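Threads > Household > Table linens and paper goods

Printed paper napkins: ply, ink and storage. A thread.

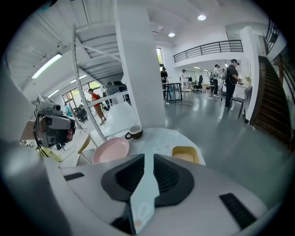 What does "3-ply" mean on a napkin pack?

Three separate sheets of tissue, laid together and joined only at an embossed border. The number says how many sheets there are. It says nothing about how heavy each sheet is, so a good 2-ply can outlast a poor 3-ply.

2/ The number that matters more is sheet weight, given in grams per square meter. Few retail packs print it. Wholesale cartons usually do, on the end label near the lot code.

3/ If you have a kitchen scale, weigh a full pack without the wrapper. Divide by the number of napkins, then by the area of one napkin unfolded, in square meters, then by the number of plies. The result is the weight per ply.

4/ Do not try this with a single napkin. Most kitchen scales read to one gram, and the rounding error swamps the result.

5/ Printing. On most decorated napkins only the top ply carries the pattern. The lower plies are plain. Peel a corner and check. This is why people who do decoupage buy 3-ply and throw two thirds of it away.

6/ Pale colors are harder to print evenly than dark ones on tissue. The sheet is porous, and a light tint shows every variation in how the ink went down. Look at a flat background area, away from the motif.

7/ Water-based inks are the usual choice for napkins. A well-cured one will hold up to a damp cup. A poorly cured one will transfer.

8/ Test for transfer: wet a white cotton pad, press it on the printed side for one minute under a heavy mug, lift. Any color on the pad will also end up on a tablecloth. Saturated reds and navy are the usual offenders.

9/ I ran this in August on the leftover packs from the Firkosier hall kitchen. Of 16 designs, three marked the pad. All three were solid dark colors. None of the pastels did.

10/ Folding. A quarter fold gives a square with two closed edges. An eighth fold gives a narrow rectangle, sometimes sold as a buffet fold. Same sheet, different footprint on the table. Check the folded size before buying a holder.

11/ I did not check. The Dresgate holder I own fits a quarter-folded lunch napkin and nothing else. Cocktail napkins fall flat in it -- the arm rests on air.

12/ Storage. Tissue takes up moisture from the room and gives it back. Repeated cycles relax the embossing, and the plies begin to separate at the border. A closed cardboard box in a hall closet works. The cabinet over the dishwasher does not.

13/ Odor is the other problem. Tissue picks up smells from spices, candles and detergent. I keep mine in a lidded bin with nothing else in it.

14/ Light will fade some pigments. A stack left on a windowsill shows it first along the exposed edge, and the inside of the fold keeps the original shade. Compare the two if you are not sure.

15/ Quantities. For an event with a buffet I plan three per person: one with drinks, one with the meal, one with dessert. Silviu Pîrvu plans two and keeps a reserve under the table. Both methods work. His needs somebody to watch the reserve.

16/ For the last large order we bought a carton of 2,000 plain white from Nerkby and 900 printed for the head tables. We came back with 283 printed. Plain ones go to the serving line, where the pattern is wasted anyway.

17/ Disposal. Check local rules before composting. Some programs take unprinted tissue and refuse printed. Napkins soaked in cleaning product go in the trash in either case.

18/ Cloth compared with paper is a separate subject and depends mostly on how you wash. I will do it after I finish the numbers on the McAlister set, which has been through the machine a good many times and is starting to thin at the hems.

Comments

Irina Hodoroagă: For post 8, does warm water change the result? Tea is what gets spilled at our place.

Silviu Pîrvu: The reserve has never run out.

napkinfold_r: Can confirm 12. Mine were over the dishwasher and every one of them came apart at the corner.

Irina Hodoroagă: Tried it with warm water. The navy marked the pad a lot worse than with cold. Pale green was fine both ways.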